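Shared shop – gripper build group, minutes, September
Start 7:15 pm. Notes by Ekaette Iyamu, typed up fast, fix what I got wrong

Present: Ekaette, Adeyemi, Kusto, four from the Fekis bench side. Adora joined by phone, left before item 5.

1. Where the build stands
Both hand grippers together and cabled. Marker plates on. Recording to the shop laptop works, mostly. Task stays the same for now – cup and basket on the pale table.

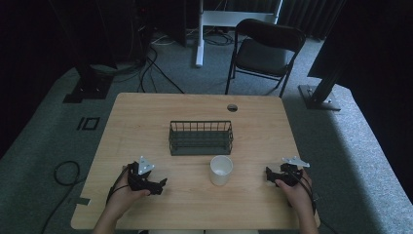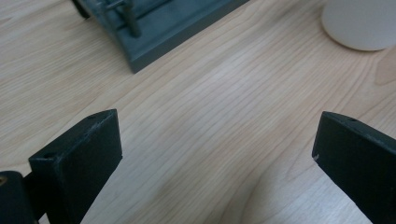

Top: both grippers over the table. Bottom: view between the fingers of one gripper.

Agreed last month's item on the table height is closed. Leave it where it is.

2. Fingers
Kusto printed a second set, same black filament. Fit is better at the bracket but he had to file the slot on one. Old set is scuffed along the top edges, not a problem for grip, keep as spares.
Adeyemi asks if we want pads on the inner faces. Paper cup slides when you pinch it low. Tried bike tube at home, too sticky, cup doesn't let go. Kusto has thin foam tape. Try the foam on one gripper only, leave the other bare, compare.
Long talk about the opening width. Fekis side want it wider so it takes the basket across the short side. Kusto says no, the linkage binds past where it is now, he'd have to redraw the whole thing. Parked. Pick up the basket by one wire side for now.
Screws: somebody keeps mixing the brass ones back in with the black ones. Seperate jars please.

3. Cables
Biggest complaint again. Right hand cable pulls the wrist when you reach across to the far side. Left one loops down next to the hand and gets in the way of the thumb.
Options talked about:
- velcro at the forearm, cheap, do it now
- overhead line with a spring reel – Adora likes it, Adeyemi thinks it'll tug the other way
- drop cables through the grommet hole in the table. No, too short and the hole's at the far edge anyway
Velcro first. Adora to price a reel, cap it at $21.
Floor: cables on the carpet by the rack and the white stand need bundling before anyone trips. Ekaette to do it with Kusto, needs two people, one to hold the stand.

4. Markers
Tracking drops out when a plate tips too far toward the user. Adeyemi went through the last batch, 131 clips, and threw out 2 for lost tracking. Better than expected. Most of the bad moments are at the start, when hands come up from below the table edge. Rule from now on: both plates facing up and still before you hit record.
Question from Fekis bench, could we make the plates bigger. Adeyemi says they'd knock into each other on two-hand grabs. Stay with this size.
Spare plates – none. Kusto to print a pair in white, dots to be checked against the drawing and not by eye this time.

5. Recording target
Goal for the build is 900 clips before we start on the arm side. Some think that's too many of the same cup. Agreed to swap objects partway but not the table, not the light. Bring things from home, nothing glass, nothing with a lid that comes off.
Start positions: Ekaette wants them varied more, everyone puts the cup on the right out of habit. Will make a small deck of cards with positions, draw one before each clip.
Naming files: initials, then clip number. No spaces. We lost an evening to this already.
Laptop disk is filling up. Adeyemi has an old drive, will bring it, needs to be wiped first.

6. The arm
Short item. Base plate is cut, holes not drilled. Fekis side have the drill press booked and will fit it in if theres time after their own job. Motor driver still on order. No date from the seller.
Adeyemi would like the wrist camera mount to be the same part on the arm as on the hand gripper, so the views match. Everybody fine with that. Kusto to send the drawing around so it can be checked before anything gets printed.

7. Other
Folding chair stays on the far side of the table, please stop taking it for the laser cutter.
Filament: black nearly out, split the cost of one spool as before.
Key to the back door goes on the hook, not in a pocket.
New person asked about joining, Ekaette to write back.

To do
Kusto – foam tape on one gripper, spare marker plates, camera mount drawing
Adeyemi – drive, wiped. Check first clips with the foam on
Adora – reel price
Ekaette – velcro, cards, cable bundling (w/ Kusto), reply to new person
Fekis bench – base plate holes

Closed 8:50 pm. Next one same time next month – bring your own mug, the shop ones are all gone again.

Contact: ask at the front bench or leave a note in the build group box | © Shared shop build group | Back to top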